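Grarnberg Foreign Affairs Discussion Group
Minutes, 02/08/2021

The minutes of the previous meeting were approved with one spelling fix.

1. Border talks between Zerkolora and Mindard
The chair went over the latest round. Both sides agreed to keep the hotline open but did not sign the draft on troop limits. Mindard still has 300 soldiers at the river crossing and wants them counted as police. Zerkolora has not accepted this.

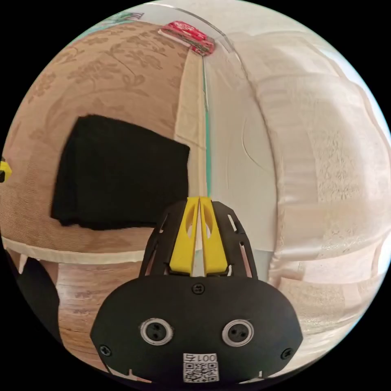

Yến Lục said the hotline matters more than the draft, as neither army has fired across the river while it was in use, and asked that the group's paper say so in its first section. Two members disagreed and wanted the troop limits to come first. Left open until the next draft is read.

2. Displaced families
The Bạch relief office lists 1,485 people in the valley camps. Members asked whether the list includes those staying with relatives. The secretary will write to the office. 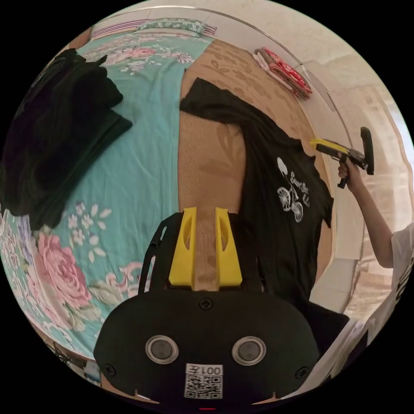
The letter will also ask how long the road to the lower camp is expected to stay closed to trucks. Replies to be sent around before the end of August.

3. Paper
Length set at 10 pages, maps included. The section on river trade was dropped. Comments on the outline go to the secretary in writing.

Meeting closed after item 3. Room booking for the next session to be confirmed.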